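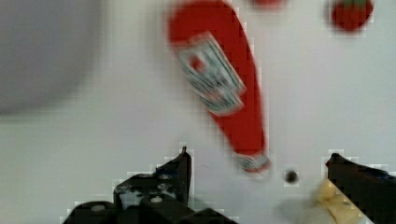
A ketchup bottle on a white tabletop, with a toy tomato at top right.

Home | Food | Materials | How Things Flow | Glossary

Why Ketchup Gets Stuck
By Agustina Sepúlveda
June

Ketchup is a sauce made mainly from tomatoes, vinegar, sugar and salt. It can sit in an upside-down bottle without moving, and a moment later a large amount of it can land on a plate. Both behaviors have the same cause. Ketchup does not flow the way water flows.

What is in it

A ripe tomato is mostly water. The rest is sugar, acid, color, seeds, skin and a material called fiber. To make ketchup, cooks or factories crush the tomatoes, take out the seeds and skins, and heat the pulp so that part of the water leaves as steam. The mixture that stays behind is called tomato paste or tomato concentrate, depending on how thick it is. Vinegar, sugar, salt and spices are added to it.

The red color comes from a substance in tomatoes called lycopene (LIE-ko-peen). A green tomato has very little of it. As the tomato ripens, the green color breaks down and the lycopene builds up.

The vinegar adds a sour taste. It also makes the sauce acidic, and most of the germs that spoil food do not grow well in acid.

Thick and thin liquids

Scientists use the word viscosity (vis-KOSS-ih-tee) for how strongly a liquid resists flowing. Water has low viscosity. Honey has high viscosity. If you tip a spoon of water it empties at once, and if you tip a spoon of honey it empties slowly.

The viscosity of water stays the same whether you stir it fast or slowly. Liquids like this are called Newtonian fluids. Ketchup belongs to another group, the non-Newtonian fluids. Its viscosity changes when it is pushed, stirred or shaken.

Ketchup at rest contains tiny pieces of tomato fiber that touch and tangle with one another. They form a weak net, and the watery part of the sauce is held inside the net. A small push does not break it, so the ketchup stays where it is. A larger push pulls the net apart and the pieces slide past each other. The ketchup is then much thinner and runs easily. The name for this is shear thinning. "Shear" means that one layer of a material slides over the next layer.

The size of the push needed to start the flow is called the yield stress. Toothpaste has a yield stress too. It stays on the brush until you press it against your teeth.

Glass bottles and squeeze bottles

A glass bottle cannot be squeezed. The only pushes available are gravity, shaking and tapping. Gravity alone is often too weak. Shaking the bottle with the cap closed breaks up the net before pouring begins, so the sauce leaves more evenly.

A plastic squeeze bottle works differently. Your hand presses the sides inward, and the pressure pushes ketchup through a small opening in the cap. When you let go, the sides spring back and air goes in through the same opening.

Many squeeze bottles stand on their caps. The ketchup settles next to the opening and is ready to use. Other bottles stand on a wide base with the narrow end up. A wide base makes a bottle harder to knock over. A bottle lying on its side has ketchup spread along its length, and an air space above it unless the bottle is full.

The watery part

Sometimes the first thing out of the bottle is a thin, pinkish liquid. Water has slowly separated from the fiber net while the bottle was standing. This is called syneresis (sih-NER-uh-sis). The liquid is safe to eat. Shaking the closed bottle mixes it back in.

Try it: the ramp test

You need a flat tray, a book, a spoon, a ruler, ketchup, water and honey. Work on a wipeable table.

Rest one end of the tray on the book to make a low ramp. Put 2 small spoonfuls of ketchup near the top, with the same amount of honey beside it. Wait 25 seconds, then measure how far each one has moved. Write the results down.

Now put fresh ketchup in a cup and stir it hard for 100 turns. Pour it at the top of a clean part of the ramp straight away and measure again after 25 seconds. Compare the two ketchup results. Repeat with water last, with a cloth at the bottom of the ramp.

If the ketchup did not move at all in the first test, make the ramp steeper by adding another book. Use the same ramp for every liquid, or the numbers cannot be compared.

Words to know

Concentrate: a food with part of its water removed.
Lycopene: the red substance in ripe tomatoes.
Shear thinning: becoming thinner when stirred or shaken.
Syneresis: water separating from a gel or thick sauce.
Viscosity: resistance to flowing.
Yield stress: the push needed before a material starts to flow.

Next in this section, part 4: Why Honey Turns Grainy

Contact | © Purkano Learning Pages | Back to top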